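Slide 4 – okay, so this is where I talk about color. Breathe, sip of water, don't rush it.

When I took over the menu at the Jevinia cafe I had 318 recipes and plain white plates for every one of them. Kalliopi kept telling me the food looked lost! (She was right, and she'll be in the second row, so wave.) So I started playing with rims. A strong edge pulls your eye in, and a small thing in the middle suddenly looks like you meant it. 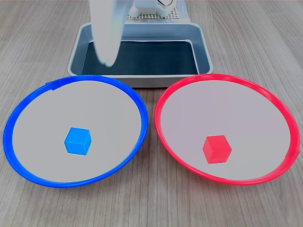 Blue rim, light gray middle, one small blue block.

Pause, let them look. Ask who'd serve soup on blue – hands up. Then tell the July lemon tart story, but keep it short, I ran 7 minutes over at Irner. Click to slide 5, portion sizes.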